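Head camera comparison (gripper work)

From the Fillutik bench wiki. Last edited 2019-02-24.

A head camera comparison is a side-by-side trial of cameras worn or mounted at head height, looking down at whatever the hands are doing. I started this article when we were choosing a camera to go with our two candidate grippers, the Beltton and the Pitard, and it has grown every time I learned something new (or had to take back something I'd written earlier!). It covers the cameras, the grippers and the Desmet controller, in the order I usually get asked about them.

Background

Most gripper trials I had read started with the gripper. You bolt it on, you close it on a block, you write down whether the block stayed put. I did that too for a while, and I still think it's a fine first day. The trouble is that a block on a bench is about the kindest thing you can ask a gripper to hold, and the camera has an easy time as well, with plain light and a plain background.

So I moved the camera question to the front. Before an arm goes anywhere near an object, I want to know what the camera can make out when a pair of ordinary human hands is holding it. Where do the fingers go? How much of the thing do they cover? Can you still find its edges? If I can't answer those from the picture, I don't expect software to do it for me.

Choice of objects

My list has 18 objects on it, and they fall into two loose piles. One is solid stuff with flat sides: tins, blocks, a paperback. The other is food packaging, and that's where all the fun is. Clear clamshell boxes are my favorite — they bend when you squeeze them, the lid has a seam, and a depth camera is apt to look straight through the wall and report whatever is packed inside. A paper band around the middle helps a lot, because it gives the camera one surface it can trust.

Shops are good places to look at this sort of packaging, with shiny floors and glass bins close by to confuse things. The box of rose flower cakes below is pretty much my ideal test object: clear walls, round cakes showing through, and a bright green band with big characters (玫瑰鲜花饼) across it. Notice how the hands take it from both sides, with the left fingers spread over the lid and the right thumb on the front edge.

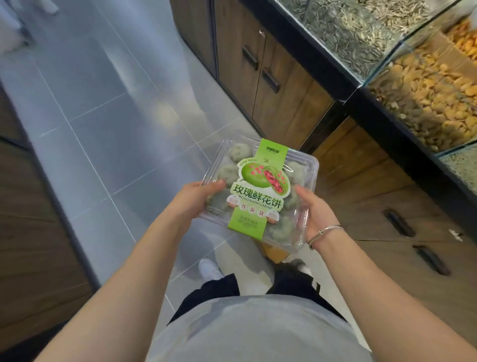 Cameras

I compared 2 cameras, a wide one and a narrow one, at the same height and the same tilt. The wide one keeps both forearms in view for longer, so you can follow a reach from the start. It also bends straight lines near the border, and a box held off to the side comes out looking a bit like a loaf of bread. The narrow one gives crisp print and clean edges but loses a hand the moment you reach out to the side.

I went in sure I'd prefer the narrow one and came out using the wide one for nearly everything. Being able to see both hands matters more to me than being able to read the small print on a label. Glare bothered both of them the same amount. Turning down the exposure saved the highlights and made dark cabinets into one big smudge, so now I leave it alone and tilt the camera a little instead.

Grippers

The Beltton has two flat fingers with rubber pads. It's strong, simple and easy to clean, and it treats a clamshell box like a walnut. At the lowest force setting I could live with it, though the walls still bowed in and the lid wanted to pop.

The Pitard has softer, longer fingers that wrap a little. I ran 12 lifts per object with each gripper, and on the clear boxes I liked the Pitard better by a mile. It was slower to let go, and it hated the paperback (the cover slid around and the pages fanned out every time). For tins I'd take the Beltton.

Neither one does what a person does with a wide box, with one hand on each side and a thumb hooked over the front. You need two arms for that. I tried faking it with one arm and a little shelf under the box, and it worked well enough that I left the shelf on.

Controller

Everything ran through the Desmet. Setup took me 8 tries, mostly my own fault for mixing up the left and right cables. Once it was going, the force limit held steady and the stop button did its job. My one gripe is the menu: the grip speed lives two screens away from the grip force, and you nearly always want to change them together.

Open points

Lids. I still have no good way to score a lid that lifts slightly during a grip and settles back down. In April I plan to repeat the clear boxes with the paper bands taken off, using the wide camera only.

See also: Force limits on the Desmet; Finger pads, cleaning; Depth cameras and clear plastic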